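I have been putting off this review since March, mostly because I wanted to be fair to the Grevus. A dehydrator isn't like a toaster, where you know by the second slice whether the two of you are going to get along. You have to live with it through a glut and a dry spell, and run it overnight when the house is quiet enough to hear every little tick and hum. I've done all of that now, so pour yourself something warm and settle in.

## Why I wanted one at all

My sister-in-law's apple trees, mainly. She lives out past Irnenside, and every fall she arrives with bags and bags of fruit and a look on her face that says she is not taking any of it home again. I make sauce, I make butter, I make pies until my family begs for mercy, and there is always still a bag going soft by the back door. My old dehydrator was a round Maurya with stacking trays, a wedding present, and I loved it dearly, but the heater sat at the bottom and the lower trays turned to shingles while the top one stayed damp. I must have shuffled those trays a thousand evenings of my life.

The Grevus is the box kind, with the fan at the back and 6 trays that slide in and out like oven racks. It draws 600 watts. The air goes across the trays instead of up through them, and that was what sold me.

## Apples

I started with apples because apples forgive you. The dark red ones are my favorites for drying, as the skin keeps a bit of chew and a pretty edge around each ring. I leave it on. I core them, slice them as evenly as I can manage, give them a few minutes in water with a good squeeze of lemon, and pat them down with a dish towel before they go on the trays.

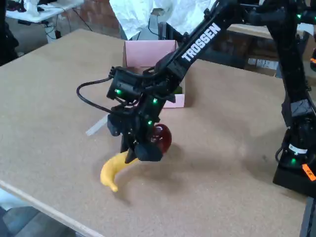 Pramila Kandpal wrote to me after I first mentioned the Grevus to say that she skips the lemon altogether, that hers go a bit brown and taste better for it, and that I should stop fussing and try a tray with nothing on it but cinnamon. Well, Pramila, I tried it! The brown ones did taste deeper, almost like the edge of a baked apple, and my husband ate the whole tray standing at the counter. I still do the lemon for gifts, since people like a pale ring in a jar, but for ourselves I have quit.

As for the machine, the rings came out wonderfully even. I didn't swap a single tray on the first run, just to see what would happen, and the only difference I could find was that the pieces nearest the fan were a touch crisper than the ones by the door. Turning each tray front to back halfway through takes care of that. I went to bed, I got up, I had apples.

## Living with it

It isn't small. I had pictured something I could tuck beside the bread box, and what I got was closer to a microwave with ambitions, so do measure your counter, and then measure the height under your cabinets as well, which I forgot to do. Mine lives on the rolling cart in the laundry room now. I rather like it there. The room smells lovely for days.

The noise is a steady whoosh, something like a bathroom fan in the next room over. I sleep through it. My husband claims he doesn't, but he has claimed that about every appliance we've owned.

Cleaning is where I have my one real grumble. The trays are a fine wire mesh, and anything sticky gets down into the crossings and sets like glue. A long soak and an old toothbrush will do it, but you'll be at the sink a while. The door has a little lip along the bottom that collects crumbs, too, and I wish they had left it off.
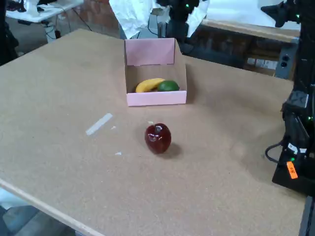 Storing what you've dried deserves more thought than most people give it, and certainly more than the instruction booklet gives it, which is one sentence. Let everything cool completely first. Then pack it in glass jars, not too full, and shake the jars every day for a week to see whether the pieces start clinging together; if they do, back they go for another couple of hours. Once I'm satisfied, the jars go in the dark of the pantry. If you've no cupboard to spare, an open cardboard box with low sides, like the pink one here, is just the sort of thing for keeping small jars corralled on a shelf, and you can lay a folded cloth over the top to keep the light off. I label the lids and not the sides, so I can read them from above without lifting anything out.

I also tried the Jelar silicone sheets, which you buy separately and lay over the mesh for fruit leather and very wet things. They're worth having. Plum leather peeled off in one long, glorious sheet, and herbs don't fall through to the bottom anymore.

## Bananas

Now, bananas are the true test, and the Maurya failed it every time. You want them properly yellow with a few faint marks starting on the peel. Go much greener and the chips taste of chalk; go much riper and you are slicing pudding. I cut mine on the thick side and give them all the time they want. What comes out of the Grevus is leathery and sweet, nothing like the hard, fried coins in a store-bought trail mix, and I have to hide the jar. 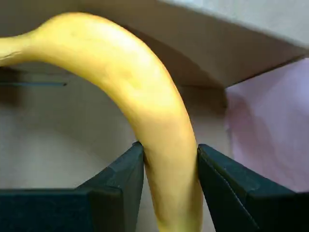
## Would I buy it again?

I would, and I'd buy the silicone sheets the same day. If you only dry a handful of herbs in summer, please save your money and hang them from a nail in the kitchen as my mother did. If you have fruit trees, or a relative with fruit trees and no mercy, the Grevus will earn its corner of the laundry room. Just keep a toothbrush by the sink, and check that cabinet height before you order.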